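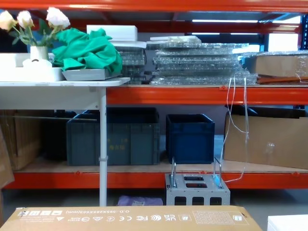 We use cookies to remember your settings. Accept | Decline

Miden Backup 2: Review
By Precious Mokgethi, July 1, 2023

Miden Backup 2 is an agentless backup tool for virtual machines. I ran it against a two-host lab cluster with 61 guests, mostly small Linux servers plus a few Windows database machines.

Setup is a single appliance import. The wizard asks for an address, a DNS server and a repository path. It does not check that the DNS server answers, and a typo there leaves the web console stuck at the login page. The fix is to edit the network file from the appliance shell and restart the service.

The first full pass moved more than 400 GB to an NFS share. Incremental jobs were short, and CPU load on the hosts stayed low. Snapshot cleanup failed on one database guest until I lowered the job's parallel task limit.
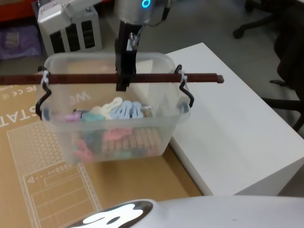

Restores

Full restores worked on every guest I tried. File-level restore mounts ext4 and NTFS volumes but not XFS. Restoring to a different cluster drops the network mapping, so each adapter has to be reconnected by hand. Email alerts give the job name and an error code, with no guest name.
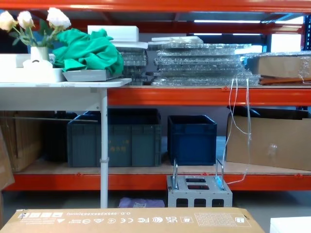
White table and orange-red shelving.

Licensing is per host. Good value for a small site that can live without XFS file restore.

Contact | © 2023 Rastusska | Back to top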